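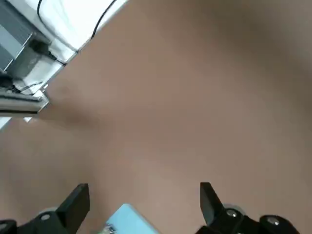
I have finally reached the part of a big project where you get to stand back and run your hand over something, and I could not be happier about it! I've wanted a proper work surface for years. Wide, smooth, plain, nothing printed on it, no fancy edge, just a great big stretch of brown where I can spread out a whole quilt top and not have half of it slide onto the floor.

If you've been reading since April you'll know I went back and forth on the color forever. I had white in my head at first, because every sewing room I saved looked like the inside of a refrigerator (a very pretty refrigerator). Then Natsumi Kubo from my quilting group let me lay out some blocks on her tan table, and that was that. Pale fabric shows up on it. Dark fabric shows up on it. Even cream thread shows up on it, and I drop a LOT of cream thread.

So, tan-brown it is. The funny thing is how much it moves around during the day. In the morning it's nearly pink, and by suppertime the far side goes a deep, dusky brown and I start thinking about chocolate.

I set aside 300 dollars for the whole corner and spent 147, mostly by being patient and keeping the old legs. The extra is going straight to fabric. I regret nothing.

First real job on it was the Egan quilt, the one I've been cutting for my niece. It has 1000 little squares -- yes, I know, I picked the pattern myself -- and for the first time I had every color stacked in its own pile with room left over for my elbows and a mug. I used to do this on the bed, sorting one color at a time, and then the cat would arrive.

Things I've learned so far:

A smooth top is wonderful for sliding big pieces around and terrible for keeping a ruler still. I put little grippy dots on the back of mine and now it stays put.

Cords want to live at the back corner. Mine do not want to live there neatly. I've tried clips and I've tried a basket, and my next try is a fabric sleeve with snaps, probably out of the leftover gray twill.

Get a lamp you can swing. I have one good ceiling light and it leaves the corners dim, so anything I cut over on the right I end up cutting twice.

Wipe it with a barely damp cloth and then a dry one. Lint loves a plain surface, and you'll see every speck, but it takes me less than a minute to do the whole thing and I kind of enjoy it.

Next up is the wall above it. I want a flannel board so I can look at the rows from across the room before I sew them together, and maybe one narrow shelf for the thread. If any of you have made a flannel board that didn't sag in the middle, please tell me what you used for backing! I've got all the squares for the first row pressed and I'd love to get them up there soon.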